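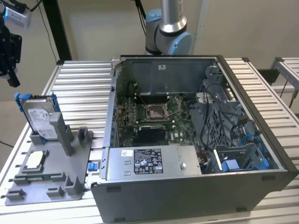
Gumum Repair Notes

Gumum is a collection of short repair notes for old desktop computers. The notes were written by hand at the Skasley repair evenings and later typed by Elvia Ochoa. Each note tells what the owner complained of, what was tried and what was done in the end.

Contents

The collection has 2000 notes in 8 text files, one file for each kind of fault. Every note has 9 fields, separated by tabs. The field list is in fields.txt — please read it before you open the files in a spreadsheet, as the date column is easily spoiled.

Language

Most notes are in English. In 17 of them the owner's complaint is in another language, and we left it as it was. Spelling mistakes are kept too, also in the names of parts.

What was removed

Names, telephone numbers and addresses of owners were taken out. Serial numbers are replaced by the word SERIAL. If you find one which we missed, write to Elvia and it will be corrected in the next version.

Known problems

The field "cause" is often a guess of the repairer. Notes from before September use an older list of fault names, and the table in old_names.txt translates them. The file on power faults has some double entries.

Use

You may copy and change the notes freely if you mention Gumum. The search tool Brosix is kept separately and has its own licence. Paper originals are stored at Vrabec and can be seen on request.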